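Hi, I'm Nandini Murthy, and I run Rissanen, a small site about women's soccer. It's mostly match reports and transfer news, plus one very long piece about goalkeeper gloves that people still email me about! We have 1,964 subscribers and I can't keep up on my own anymore, so I'm looking for three match reporters.

You'd cover 10 games between March and November, either at the ground or off the stream, and send me 400 words by the next morning. I don't care if you've been published before — I care that you can spell the left back's name and tell me why she got pulled at halftime. Pay is $26 a report, plus parking.

To apply, send me a report on any game you've watched lately, along with the club you support (I'll try to be fair about it).
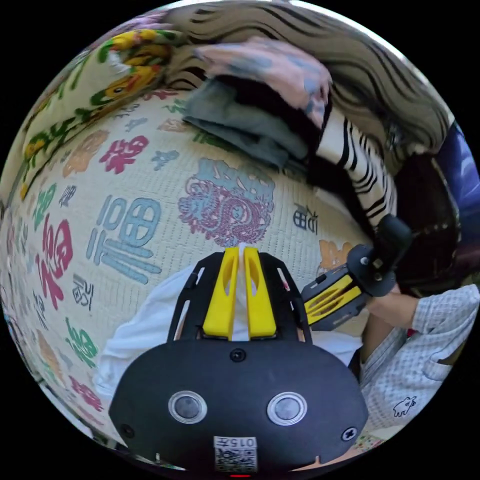
Yellow fingers against the fabric.

Use the contact form and put "Match reporter" in the subject line. I read everything myself, so give me a week or so to write back.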